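Store credit from Zovlow – worth it or a headache?

thirumalai_shenoy
Hi all, long-time reader, not much of a poster. My sister gave me a $167 credit at Zovlow for my birthday in March (she is far too generous, and I told her so) and I've spent more evenings than I'd like to admit scrolling through the women's and men's sections trying to find something that suits a fifty-something man with short arms. There's plenty of nice stuff, but almost everything I put in the cart is "final sale" once a credit is applied. Has anybody managed to return something there? I'd hate to end up with a jacket I can't wear and no way back.

I did find a Kadard cardigan I like very much, in navy, but the size chart has me between a medium and a large. 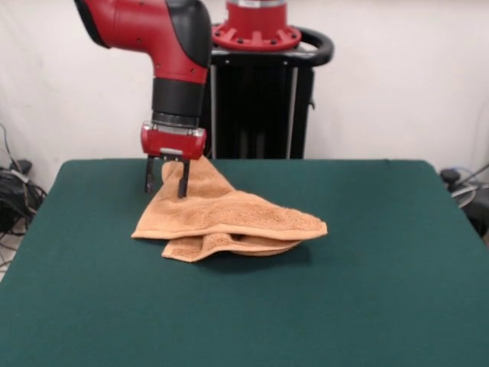 Does the credit expire if I just sit on it until the fall things come in?

pollyhemline
Mine was good for 15 months from the day it was issued, and the date was at the bottom of the email it came in, so dig that email out before you do anything else. I'd wait for fall if I were you, the sweaters are so much better then!

As for the Kadard, go with the large. I have two of them and they both came up snug through the shoulders, and I'm not a broad person. The sleeves run long, though, so you may be rolling them (I roll mine and I think it looks rather nice, like I'm about to bake something).

gus_in_rerkstead
I'm going to disagree with Polly on the sizing, with all respect. My Kadard went baggy after 3 washes and now I only wear it to rake leaves. Medium, every time. And I've never once had a good experience using credit at Zovlow. They took the shipping out of it without asking me, and when I wrote in they sent back the same paragraph twice.

pollyhemline
Gus, did you put it in the dryer? Be truthful now.

gus_in_rerkstead
Low heat. The tag didn't say I couldn't.

pollyhemline
The tag on mine says dry flat! I wash it by hand in the bathroom sink and then roll it up in a towel and lean on it, same as my mother did with all of ours, and it has kept its shape through two winters.
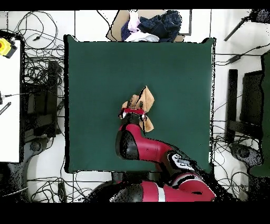 After that it goes over the back of a chair by the window for a day, and I turn it over before bed. I know that sounds like a lot of fuss for a cardigan, but I'd sooner do that than buy another one.

marlow_b
Jumping in on the returns question, as it got a bit lost – I sent back a pair of Wan loafers I'd bought with credit and they did take them, but the money came back as new credit and the shoes had to be in the box with the tissue. So "final sale" seems to depend on the item. Check the little line under the price.

thirumalai_shenoy
Thank you, everybody, this is all so kind. I looked under the price and the cardigan can be returned, so I may order both sizes and send one back. I'll have to find that email first.

gus_in_rerkstead
Keep the medium.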